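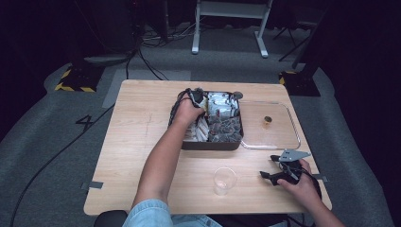
2018-04-05

Up far too early because the pigeons are back on the ledge, but it meant I got a proper go at the family letters before work (well, before I should have been working). I'm now on the second bundle, the ones my great-aunt tied up with kitchen string, and oh, her handwriting! Every a is an o and every o is a blob. I spent half an hour convinced she'd married a man called Bob Pop before I twigged it was Pap, and that Pap was the village.

Anyway, big excitement, Ferenc Bárány wrote back! I'd sent him a message in the winter through the family history forum and quite given up. He thinks his grandmother and mine shared a room in Jarnesus when they both worked at the Rekari bakery, and he's got 33 letters of his own, mostly to her sister. He's going to scan them for me a few at a time. He did say his scanner is older than his car so I mustn't hold my breath.

I had a look at the bakery on the old town map and it was on the corner by the tram stop, number 5, so that fits with the bit where she moans about the bell waking her up. I do love her moaning. There's a whole page about a landlady who watered down the soup, then a line at the bottom saying she's engaged. Just that, squashed in under the soup!

Tea went cold twice. Rang Mum at lunch to ask whether anyone ever mentioned Jivness and she said wasn't that a brand of floor polish, so no help there. She does remember a green coat though, and there's a green coat in two of the letters, so I've written that in the notebook with a big question mark.

Must buy more envelopes, and the acid-free sort this time. Also stamps, and something for supper that isn't eggs. Rain started just as I'd hung the sheets out.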